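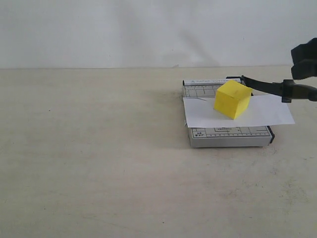

Paper Cutters and Trimmers for Shared Workrooms

Drarberg supplies cutting equipment to schools, libraries, parish offices and small print rooms. The range is kept deliberately short. It covers compact cutters for desk use, table guillotines for regular office work and a floor-standing model for print rooms. All are sold with a printed user guide and a spare cutting strip.

Customers who are replacing an older machine are advised to read the section on paper sizes before placing an order, as the bed lengths in the current range differ from those supplied under the former Stater name.

Choosing a cutter

The correct machine depends on the largest sheet to be cut, the number of sheets cut at one time and the number of people who will use it. A compact cutter is suitable for single sheets, photographs, labels and thin card. It should not be used to trim bound booklets or laminated stock. Offices that prepare notices or service sheets every week will normally require a table guillotine.

The Stater 3 is the compact model. It accepts up to three sheets of ordinary office paper at one pass. The Stater 17 is the table guillotine and accepts up to 17 sheets. The Brestska is the floor-standing machine, intended for rooms in which cutting is carried out daily, and takes stacks of up to 70 sheets.

Paper sizes

The Stater 3 takes A4 paper across its shorter side only. The Stater 17 takes A4 in either direction and A3 across the shorter side. The Brestska takes all sizes up to A2. Sheet counts are given for plain office paper and should be halved for card.

Positioning

Cutters should be placed on a firm, level surface at a comfortable standing height. There should be clear space on both sides of the machine so that the sheet can lie flat before and after the cut. The Brestska requires a level floor and must be bolted down by the fitter on delivery.

Safe use

Only one person should operate a cutter at a time. Fingers must be kept behind the guard, and the guard must not be removed or tied back. The Stater 17 and the Brestska are fitted with a blade lock, which should be engaged whenever the machine is left. In schools, pupils should use the Stater 3 under supervision and should not have access to the larger machines.

Care and spare parts

Dust and paper trimmings should be brushed away at the end of each day. Beds may be wiped with a damp cloth and dried. Oil should not be applied to any blade.

Cutting strips on the Stater 17 will normally last for some 400 cuts at full depth before they need to be turned. A strip may be turned once and must then be replaced. Ragged edges or a faint crease along the cut usually indicate a worn strip, and this should be checked before a new blade is ordered.

Blades for the Brestska are changed by an approved fitter. Fitting and sharpening are carried out on our behalf by the Vukčević workshop, which also accepts older Stater machines for repair where parts remain available.

Ordering and delivery

Orders may be placed by post, by telephone or through the order form on this site. Schools and public bodies may order on account. Compact and table models are sent by parcel carrier. Delivery of the Brestska is arranged separately, and customers will be asked to confirm door widths and any steps before a date is agreed.

Machines may be returned unused in their original packing. The workshop is closed for stocktaking during September, and repairs received in that month will be entered in the book when it reopens.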